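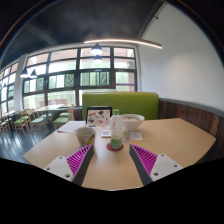 One reader of our February notice wrote in to ask whether a call for gripper operators means a call for roboticists, and whether anyone who has only ever cleared tables need bother to apply. Table clearing is relevant experience. Most of the people we want for this round will have no background in robotics, and the review is designed for them.

Call for participants: field review of the Flirari hand-held gripper kit
Project: Eveck
Run by: Helley, Mollah office
Applications close: 26 June 2020

Scope

Helley builds and sells the Flirari, a two-finger gripper held and operated by hand, with a camera mounted above the fingers. A person carries out an ordinary task with it and the kit records the motion and the view. The recordings are used to train robot arms fitted with the same fingers. Eveck is the paid outside review of the kit before the next hardware revision. We need operators who will use it for full sessions in working rooms and report what fails, what tires the hand, and which instructions in the manual are wrong or missing.

The review covers the gripper, the finger pads, the charging dock and the printed manual. It does not cover the training software.

What participants do

Each operator completes 600 recorded pick-and-place actions over the review period. An action is one approach, one grasp, one move and one release. Objects are common tableware and packaged drinks. Failed grasps are kept and logged with a code from the list in the manual. Please do not repeat an action to replace a bad one — the failures are what the design team reads first.

After each session the operator fills in a two-page form covering grip effort, pad slip, trigger travel and any dropped object. Free comments are welcome and may be blunt. 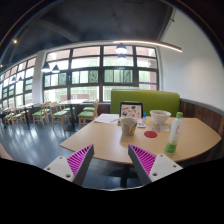 Task sheets are written for one table at a time, and the operator works from the same seat for the whole sheet. Start positions are left to the operator within the limits given on the sheet. Clutter stays where it is unless the sheet says otherwise. A paper cup with a menu stand close behind it is a fair test of approach angle, and a flat red coaster next to it is harder than it sounds for fingers with ribbed pads. Papers with a pen resting on top are to be treated as part of the table and worked around. If one of them is moved by accident, log code D and continue.

Sessions and pay

Sessions last 50 minutes, followed by a break. No operator does more than three in a day. Sessions take place in cafes and canteens in Mollah, mostly outside the lunch period. Pay is by completed session, including sessions stopped early for a kit fault. Travel within Mollah is reimbursed at the public transit rate.

Kit issued

One Flirari gripper, left- or right-hand grip
One spare pair of finger pads
One 128 GB memory card, returned at the end of each day
Charging dock and cable
Manual, current draft, single-sided so that it can be written on

All items except the marked-up manual remain the property of Helley. The manual comes back too, but you may keep a copy of your notes.

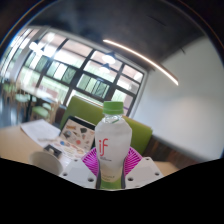

Flirari, both fingers on a clear drink bottle with a green screw cap.

Requirements

Age 18 or over. Able to hold a light tool in one hand for a full session, seated or standing. Able to read and write English well enough to complete the form. Normal or corrected vision. Left-handed applicants are under-represented so far and are asked to say so in the first line of the application.

Current employees of firms that make grippers or finger pads cannot take part. Former employees can, subject to the usual confidentiality form.

Recording and privacy

The camera on the kit has a wide view and will pick up the room as well as the table. Hosts have agreed to this in writing and a notice is placed at the door during sessions. Audio is off by default and must stay off. Footage in which a passerby can be recognized is flagged on the form and removed before the data leaves the Mollah office.

How to apply

Send one page stating your availability, your dominant hand, and any work you have done that involved repeated handling of small objects. Kitchen, warehouse, lab and assembly work all count. A resume is optional. Applicants who replied in February do not need to write again unless their availability has changed.

Selected applicants are invited to a short trial with the kit, paid as one session. Those not selected will be told by email.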